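Section 3. Folding and Stacking Flat Cloths

Last updated 21/07/2020

3.1 Scope

This section covers the folding of flat woven cloths supplied with the Prollura linen set: kitchen towels, table napkins and tray cloths. It applies to plain and striped cloths alike. Fitted covers, bath mats and anything with elastic are handled in Section 5.

Cloths must be fully dry before folding. A cloth that is damp at the hem will hold a false crease and should go back on the line. For drying times, see Section 2.

3.2 What you need

- A flat work surface, longer than the longest cloth by at least a hand's width at each end.
- The Wimano folding board, medium. The large board is for tablecloths and is not used in this section.
- One shelf or drawer, cleared and wiped.
- The size card from the inside of the set box.

Napkins and kitchen towels up to 640 mm on the long side use Fold A. Tray cloths and longer towels use Fold B. If a cloth has shrunk to a size between two entries on the card, use the smaller entry.

3.3 Preparing the work surface

1. Clear the surface and wipe it with a dry cloth.
2. Check the edge for splinters, chips or raised trim. Loose-weave cloths snag easily.
3. Place the folding board to one side, with its hinge facing away from you.
4. Put the unfolded cloths on the side of your weaker hand. The finished stack goes on the other side.

Note: Polished surfaces let the cloth slide during the second fold. A thin cotton sheet laid underneath corrects this. Do not use a rubber mat, as it drags on the hem and pulls the corners out of square.

3.4 Opening out a crumpled cloth

Cloths taken from a basket or dryer are usually gathered along one side and twisted in the middle. Folding over a twist produces a thick ridge that does not press out, so the cloth is opened out first.

1. Pick up the cloth by any free edge. Do not pull from the center.
2. Follow the edge with your fingers until you reach a corner.
3. Hold that corner and follow the short edge to the next one.
4. Lift both corners clear of the surface and let the rest of the cloth hang.
5. If the cloth is still twisted, turn the lower end by hand until it hangs flat. Shaking is acceptable for towels. Napkins with drawn-thread hems should not be shaken.
6. Lower the cloth onto the surface, far edge first, and bring the held corners toward you.

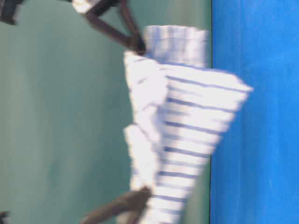
On striped cloths the stripes serve as a guide to how the fabric is lying. Where they run straight and evenly spaced, the cloth is flat. Where they tilt or draw together, the fabric is bunched or twisted and needs to be eased out before the first fold. Start at the place where the stripes are closest together and smooth outward with the side of the hand.

Plain cloths give no such guide. Use the hem, or hold the cloth up to a window and look for the line of the weave.

Caution: Do not correct a twist by pulling two opposite corners hard. This stretches the cloth on the diagonal. A stretched cloth will not fold square again until it has been washed.

3.5 Fold A: napkins and kitchen towels

1. Lay the cloth with the long side toward you and the hem stitching facing down.
2. Take the two left corners and bring them over to the right corners. Match the corners before the edges.
3. Run your palm once along the new fold, from the far end to the near end.
4. Bring the near edge up to the far edge.
5. Set the folding board on top, with its marked edge along the last fold.
6. Fold the overhanging part over the board. Slide the board out toward the hinge.
7. Turn the cloth over so that the hems are underneath.

If the hems differ by more than 3 mm after step 2, open the cloth and repeat from step 1. A smaller difference can be ignored. Hand-hemmed cloths are seldom exact, and forcing the edges together moves the error into the second fold.

Note: For cloths with stripes across the full width, line up the outermost stripe instead of the hem in step 2. The hem may have been sewn slightly off the stripe, and the stripe is what shows in the stack.

3.6 Fold B: tray cloths and long towels

1. Lay the cloth with the short side toward you.
2. Fold the left third over the center.
3. Fold the right third over the left. The free edge should stop just short of the fold. An overlap past the fold makes the stack lean.
4. Smooth from the center to both ends.
5. Fold the near end up to the middle, then the far end down to meet it.
6. Close the two halves together like a book.

The board is not needed for Fold B. It can be used to hold down the first third if the fabric is stiff.

3.7 Stacking

1. Place each cloth with its rounded fold toward the front of the shelf.
2. Stack no more than 13 cloths of the same size. Tray cloths are heavier and should be stacked in half that number.
3. Press the finished stack lightly with both hands. Do not place a weight on it.
4. Slide the Minami shelf divider up against the stack without compressing it.

Put newly washed cloths at the bottom and take cloths for use from the top. This keeps wear even across the set.

Caution: Do not line the shelf with newspaper or printed wrapping. Ink can transfer to white cloth in humid weather and may not wash out. Plain shelf paper, part number 321, is cut to fit the standard drawer.

3.8 Faults and remedies

Stack leans to one side.
The hems are all on the same side. Turn every second cloth end for end.

Ridge across the middle of a folded cloth.
The cloth was folded over a twist. Open it completely, return to 3.4 and repeat. If the crease remains, press from the reverse side at the setting on the care label.

Corners stick out after Fold A.
The corners were not matched in step 2, or the cloth is off the grain. Dampen, square the cloth on the board by hand, and let it dry flat.

Cloth slides off the board.
The board has been waxed or polished. Wipe with a barely damp cloth and let it dry. The board has no coating and needs none.

Stripes do not meet at the fold.
Check the hem against the outermost stripe. If the hem is uneven along its length, the stripes cannot be made to meet at both ends. Align them at the end that will face forward.

3.9 Storage over long periods

Cloths that will not be used for several months should be refolded once along different lines. The usual time is January, after the holiday linen has been washed. Fabric left on the same crease for too long weakens there, and the first threads to go are normally at the corner where two folds cross.

For cloths folded with Fold A, store using Fold B, and the other way around. Note the change on the size card in pencil.

Starched cloths should be washed and put away without starch. Starch it again when the cloth returns to use.

Section prepared by Reiko Fukuda. Fold diagrams and size card by Mitsuko Nakajima.

3 comments | 13 shares

Related sections
Section 2. Washing and Drying the Prollura Set
Section 4. Pressing and Starch
Section 5. Fitted Covers and Bath Mats
Wimano Folding Board: Care and Replacement Hinges
Minami Shelf Dividers: Fitting Guide
Flulter Drying Rack: Assembly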